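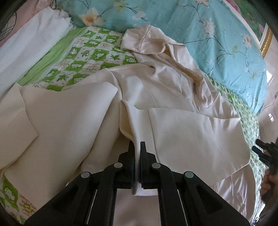 About Darko

Darko is a clothes care and folding service. We pick up your laundry, or come to you and fold it where it is. Jackets, hoodies, sheets, towels, the pile on the chair. Small company, eight of us, two vans, one long table.

Started by Garba Igwe, who still does most of the jackets himself. Before Darko he worked the back room at a coat shop called Arketti, folding stock for shelves all winter. People kept asking him how he got a hooded jacket that flat. He'd show them. Then they asked if he could just come over and do theirs – so he did, evenings, out of his own car, with a stack of cotton bags on the passenger seat.

Now it's a proper business. Shop front, phone, a kettle.

What we do

Wash and fold. Bag goes out in the morning, comes back the next day before 6 pm. Everything folded to the same width so it stacks.

Home folding. We come to the house and work on your bed or your table, whichever is bigger. Beds are better for coats. Usually two hours for a family's worth, less if the socks are already matched (they never are).

Season change. Our busiest thing by a long way. Winter coats away in spring, out again in the fall. We check pockets, close zippers, fold, bag, label. Labels say what it is and who it belongs to, in plain words: "Dad, gray parka, hood." You'd be surprised how much arguing that saves in December.

Kids' rooms. Clothes, bedding, outgrown things sorted into a separate bag for you to look through. We don't throw anything out. You decide.

How we fold a hooded jacket

We get asked this more than anything so it may as well live here. Take it or leave it, there are other ways.

Empty the pockets. All of them, inside ones too.

Lay it flat. Smooth the lining with your palm before anything else, a slippery lining will creep around inside the shell and you end up with a lump in the middle.

Zipper up, but stop a little short of the top so the hood can lie down.

Hood flat, then folded in toward the collar. Don't roll it.

Sides to the middle. Sleeves straight down along the body, one on top of the other if it's thin, side by side if it's thick.

Pinch the fold and lift it a bit before you press it down. This gets the air out and you can feel if the lining has bunched. Garba does this on every single one, even raincoats.

Bottom up in thirds. Turn it over. Done.

Pale colors we fold on a clean sheet or towel, always. Cream and white pick up marks from a table you'd swear was spotless. Satin we keep away from zippers and hooks – one snag and that's that.

Down jackets are different, don't fold those tight. Hang them or put them loose in a big bag.

Who we work with

Mostly families and people who live alone and are sick of the chair pile. Also a couple of bigger regulars. Bondum, the guest house on the hill, sends us all their sheets and towels. Cirix is a children's theater group and we store and look after their costumes between shows, 630 pieces at last count, including a great many capes. Capes are easy. The ruffs are not.

Last year almost 4,000 bags went out the door. We know because Garba writes each one in a notebook. There's a computer also but he likes the notebook.

What we're like

Fairly quiet. We take our shoes off. We bring our own bags and labels and take the empties away. If there's a cat on the sheets we start with somthing else.

We don't do dry cleaning, leather, fur or wedding dresses. Ask us and we'll tell you who's good locally.

We don't iron either. Sorry. People ask every week. A good fold straight from the dryer gets you most of the way, and for shirts you'll want somebody with a press and more patience than us.

Detergent is unscented unless you say otherwise. Got your own you like? Tape it to the bag or leave it on the step, we'll use it and bring the bottle back.

If we get it wrong

Tell us. Wrong sock, missing mitten, hood string pulled through – it happens. We come back and sort it out, no charge. Lost things nearly always turn up inside a fitted sheet so have a look in the corners first.

Joining us

We take on extra hands ahead of the fall coats. No experience needed, you learn at the long table with everybody else. First week is towels. Second week is towels and fitted sheets. Coats when Garba says so. You need to be ok standing up and ok with the radio, which is always on.

Come by the shop or give us a call. Phones are answered 8 am to 6 pm, if we don't pick up we've got our arms full, leave a message and we'll ring you back teh same day. New customers get their first bag label hand written by Garba, and he has nice handwriting.

Season change bookings for fall open at the end of August.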